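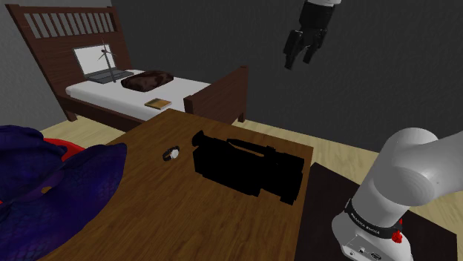 Issue 9, p. 2

New thread, and it's a grumpy one. Subject: synthetic training examples for robot arms, and whether the pile of them we keep building is worth what we say it's worth.

Background for people who don't follow me for this. We're gathering pick-and-place examples in simulation for a project called Olis. The sim assets and room layouts come from Nanow. The learning side is Suseo. I'm the person who goes through the output and decides what gets kept.

The picture up top is one of our rendered rooms. White arm on a dark platform, wooden table next to it, a bed behind. On the table you get a camcorder and a wristwatch. On the bed you get an open laptop with a model wind turbine in front of it. Go ahead and picture the apartment where that happens.

The pitch for this kind of room is variety. Shuffle the furniture, shuffle the objects, shuffle the cloth patterns, and the policy learns to ignore what doesn't matter. I've heard that pitch in every planning call since July. I would like to see it tested once before we order more rooms.

Look at the camcorder. It's so black it's basically a silhouette. A person knows it has a lens barrel and a handle because a person has seen a camcorder. What does the network get from it? A dark blob with a bump. If it learns to grasp that blob by the handle, I'd like to know what it thinks a handle is.

The watch is the better object. Small, dark strap, pale face, easy to pick out against brown wood grain. Also a pain to grasp, and that's the kind of hard I want more of. We have far too many big easy shapes and not nearly enough thin flat ones.

Numbers, for those who like them. The last batch was 935 episodes. I threw out 310. Most of those weren't wrong in any dramatic way. The object jittered through the table top, or the fingers closed on air and the success flag got set anyway.

That second one bothers me a lot. The success check looks at object height at the end of the episode. If the physics kicks the watch upward at the right moment, congratulations, that's a demonstration. Into the training set it goes, unless somebody watches it.

And the watching is me, at 2x speed, with coffee. So when a slide says "fully automatic data generation," please add a small footnote with my desk in it.

Somebody asked me on here last week why we don't only collect on real arms. We do some. The Vahidi lab has two stations running and their examples are slow, boring and mostly good. I trust one afternoon of theirs more than a weekend of ours – but they can't do volume, and volume is what gets funded.

Pet peeve: cloth. There's a big purple drape at the left of that render, scaly pattern, bunched up nicely. Looks great in a still. Nothing in our task set touches cloth. It is there as clutter, and I can't find one experiment of ours that shows clutter of that type changed a single result.

Maybe it helps! I'm open to it. Run the same training with the drape and without it, same seeds, and show me the real-arm scores side by side. That's a week of compute. We've spent longer arguing about the file format.

What I've asked for in the next round: fewer rooms, more grasps per room, a success check that looks at finger contact as well as height, and lighting that lets dark objects have some shape. I got a yes on the lighting and a "let's discuss" on everything else.

August 2023 batch is rendering now. I'll post the reject count when I've been through it – my guess is it won't be much lower.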